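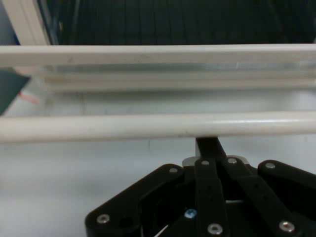 Slide 2: Where the heat goes

Start with the Stadport house. Built as a summer place, lived in all year since the owners retired. Before any work their heating bill for one winter was 3503. Let people look at the number for a second.

Ask who has put a hand near a window in January and felt air moving. Most hands go up. Say that a draft and a cold pane are separate problems and get fixed separately.

Drafts first. Weatherstrip on the sashes, caulk at the trim, a sweep on the back door. Materials came to 820, and Hicham Ouazzani did the work over two weekends.

Slide 3: Cold glass

Warm air touches the glass, cools and sinks. You feel that as a draft even when the window is tight. A second layer slows it down. Storm panel, shrink film, or a heavy curtain that reaches the sill.

If Digby Dunstan is in the room, let him tell the one about the attic hatch. Keep it short.

Slide 4: What to do in October

Walk the house on a windy day with a stick of incense. Mark the leaks with tape. Fix the big ones before buying anything for the glass.

Questions. Handouts are on the table by the door.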